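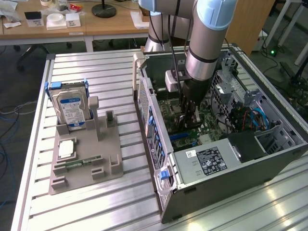
Open desktop computer tower on a slotted aluminum workbench

Drikance

Drikance is an English-language entertainment website that publishes short picture stories, mostly on animals, household oddities and family life. It is run from Hudholm by Prodelura, a small publishing company, and earns its income from display advertising and from licensing reader submissions to other sites.

History

The site was started by Gerasimos Deligiannis and Ourania Dimitriou, who had worked together on the features desk of a local weekly. It began as a mailing list called Petridis, after the street where Dimitriou lived, and carried one animal story a day. When the list became too large to send from a home account, the two moved it to a website and took the present name, which has no meaning in any language.

Prodelura bought the site in August of its third year. Deligiannis left soon after the sale. Dimitriou stayed on as editor until she was succeeded by Aliki Theodorakopoulos, who had been in charge of the pets section.

Content

Stories run to no more than 482 words, a limit set by the original mailing list software and kept after the move. Most are built from pictures sent in by readers, with a headline, a paragraph of introduction and a line of text under each picture. The main sections are:

Animals
Pets
Kitchen
Before and After
Odd Finds

The longest-running series is "Same Dog, Same Chair," in which owners photograph a dog in one piece of furniture each year. It has had 164 installments. A cat version was dropped after 28 because few owners could get the animal to sit in the same place twice.

Between its second and fifth years the site also ran a daily quiz on animal tracks. The quiz was written by Clyde Boateng, a former school biology teacher, and was later collected as a paperback.

Submissions

Readers who send in pictures keep the copyright and give Drikance the right to publish them. Under the first version of the terms, the site could also resell pictures without telling the sender. This led to complaints when a picture of a goat on a trampoline appeared in a furniture advertisement. Under the current terms, the sender must agree to each resale and receives half of the fee.

Reception

The media writer Chrysanthi Papadakis called the site "pleasant and almost free of facts," and criticized its habit of publishing the same story again under a new headline. In one survey of its archive she found 99 stories that had appeared more than once. Theodorakopoulos replied that repeats were chosen by reader request. Repeated stories have carried a small "Seen Before" label since January 4, 2020.

See also

Clickbait
Listicle
User-generated content
Viral phenomenon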